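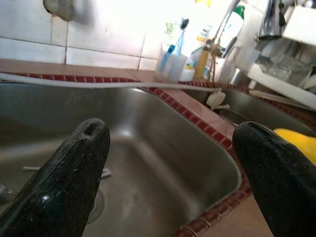 Search this diary Search Go

June, after supper

I have now read three different pages telling me how to keep a steel sink shining, and I don't believe any of them. One says baking soda and vinegar. One says never vinegar. The third, which I suspect was written by somebody selling a paste, says I should be drying the basin with a cloth every time I run the tap. Every time! I would like to meet the household that does that and see what else they have given up.

My own sink has smudges and water marks. It had them last month, and it'll have them when I move out. I gave the flat part a good going over this morning, felt pleased with myself, made coffee, and by lunch I couldn't have told you which part I'd done. I notice the pages all show the sink right after the cleaning. I'd like to see one at four in the afternoon.

The paste is called Bastos, by the way, and I did buy it. 350 grams for more than I spend on dish soap in a season. The label says "restores the original finish," and I have no idea what the original finish was, so that's a safe promise to make. It smells like pears. I used a spoonful and the metal looked like metal. I'll use the rest, since I paid for it, but I'm not going to tell anybody it's wonderful.

Then there's the tile. When I took this place on Grondine Street the listing made a great deal of the kitchen's "character," which I now understand to mean the little dark red tiles along the edge of the counter. They run along behind the main basin, down between the two sinks and around to the front, and every one of them has a joint on each side for something to get into. I went over the front stretch with an old toothbrush for 22 minutes by the oven clock. I don't dislike them, I should say. The red looks fine against the tan. But whoever decided that the wettest spot in the house was the place for small squares and grout had somebody else doing the washing up.

The grout pen I looked at is from a firm called Panton and costs more than the toothbrush by a long way. The reviews are all five stars or one star, with the one-star people sounding as if they had actually used it. I put it back in the cart, then took it out, then put it back. It's still there as I write this. Let it sit.

I've also been trying to work out whether two basins are any better than one. The theory is wash on one side, rinse on the other. I've followed the theory maybe a dozen times. Most evenings the main one does all the work and the other one holds whatever I don't feel like dealing with. I grew up with one basin and a plastic bowl and we were no dirtier than other people. If they ever redo this counter I'd ask for one big one and a place to put a pan down. They won't redo it. I asked about the dripping tap in the spring and got a very friendly message back, and the tap drips.

I made the bean stew from the Ita packet tonight. "Ready in 60 minutes." Maybe so, if your beans have been told. Mine took a good deal longer and wanted salt, and the bottom caught a little, so the pot is soaking now on the stove with hot water and a squirt of soap. The packet says soaking is unnecessary (it means the beans, but I'm choosing to be annoyed about both).

My entry in the household book for kitchen things this month comes to 102 dollars, and I can't point to one thing in there that has changed how the kitchen looks. Paste, a brush head, two cloths that are meant to last a year, drain crystals. I opened the crystals and read the warnings and closed them again. Boiling water did the drain as well as it ever gets done. I poured in one kettle, then a second one a bit later to be sure.

Tomorrow I want to do the shelf over the stove, which has a sticky film on it that I've been pretending is dust. I'll try plain dish soap first. If the pear stuff is any good for that I'll write it down, in fairness.

Bed. The pot can wait till morning.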